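Notebook – cup stability and table layout, Nelwood bench
September, entry started 9:00
Present: self, Marlies Fankhauser (until lunch)

Purpose: settle the table layout for the paper cup series before Zhenhua Han starts the tip tests. Last layout drifted whenever the table was wiped, and the positions in the log no longer matched what was on the surface.

Cups are from the Fellik order, tall, rolled rim, two colors kept: yellow-green and gray. Same size and shape in both. Height variation across the sleeve was small enough to ignore. Rejected any with a flattened rim, as these rock when inverted.

Starting arrangement is both cups at the back of the table, side by side, mouths up, yellow-green on the left. Rims may come close but should not press on each other. When they press, the lighter contact side lifts slightly and the base no longer sits flat. 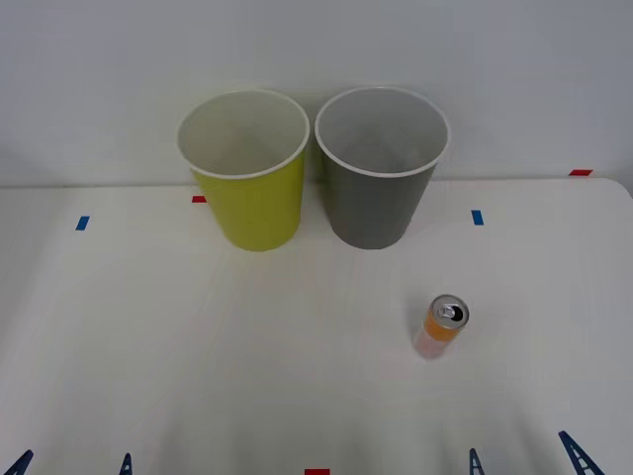
Marlies asked whether the pair should be moved forward, away from the wall. Tried it at 80 mm from the wall and did not like it. Spacing became harder to repeat by eye, and a nudge at the rim had nothing to stop it. Left the pair at the back for now. If the tip tests need clearance we will revisit.

Tape scheme:
Red – back edge of the table. Strip goes down parallel to the edge.
Blue – on the open surface, left and right of the cups. Slight angle is acceptable, the center of the strip is the reference.

Tape is the Tanabe roll, matte, torn by hand. Cut ends would be neater but the scissors have gone to Holadport with the rest of the kit. Pressed each strip down with a thumbnail from the middle outward. The older strips had lifted at the corners from wiping in both directions. From now on wipe along the strip, never across it.

Checked the blue marker near the gray cup again after lunch. Distance from cup base to near edge of tape read 65 mm twice in a row with the steel rule. Good enough.

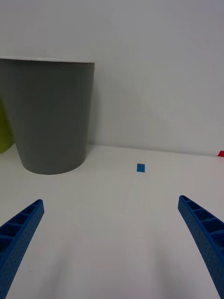
Surface and light

White table against white wall gives a poor back line. The red strips help, but the eye still reads the crease too far forward, particularly with the overhead lights on full. Dropped the lights one step and the cup shadows softened. Gray cup is now the harder one to judge at the rim. Yellow-green is easy at any setting.

Considered a strip of darker tape along the entire crease. Decided against it, too much like a third marker color and someone will log it as one.
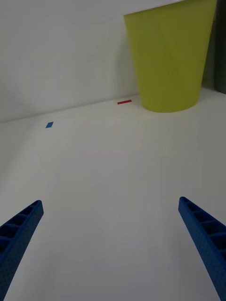
Left side of layout: blue marker forward, red strip at the back beside the yellow-green cup.

To do
– Write the marker colors on the log sheet header.
– Ask Zhenhua whether he wants the cups inverted for the first set. Needs a decision before more are unpacked.
– Repeat the spacing check tomorrow morning before anything is moved.
– Get the scissors back.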